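Notebook – Leller handheld collection, coat rack task
June, started 9:40

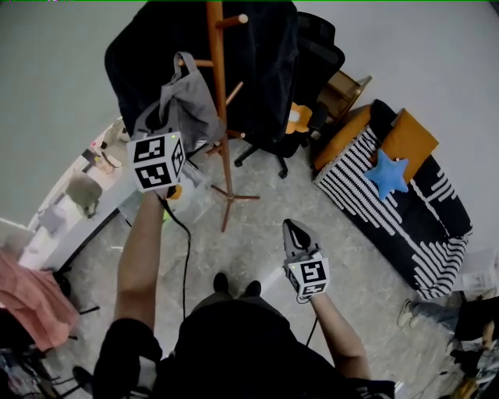 Good session today, the best since we moved over to two-handed tasks! We closed at 1,318 demos total for the coat rack set, and 896 of those have passed the tracking check so far. The rest are still in the queue on Hadora, so that second number should climb overnight.

Task wording, so we all say the same thing to the annotator: "take the bag off the peg, hold it open, hang it back up." I tried the shorter version (hang only) last week and the policy learned to fling the bag at the pole, very confidently. Having the take-down and the hang-up in one episode gives it a lot more looks at the strap, and I really like what that does to the early rollouts – the approach is so much calmer.

Things to keep doing:
Start each episode with both grippers low and still for 2 seconds. The sync script needs it.
Keep the marker cubes facing up and out. When I roll my wrist to get the strap over the peg, the pose on that side goes jumpy. Slow rolls are fine, fast ones get thrown out.
Watch the cables. Step back before turning, don't turn on the spot.
Change the peg every 5 episodes, and turn the whole rack a bit when you do.

Cheng-en Kong had a nice idea about the failures: leave them in if the bag gets recovered in the same episode. I'd been deleting every slip, which now seems a waste. A slip followed by a clean regrasp is exactly what the model never gets to see. I've added a "recovered" tag and went back through the morning batch with it.

Open: the Plarndale loader drops the last few frames when an episode runs long, so the final release goes missing and the gripper never learns to let go. Need to ask Espinoza if it's the buffer setting or us. Until then keep episodes short.

Next up, same task with a stiffer bag, then a jacket on a hanger. Can't wait to try the jacket.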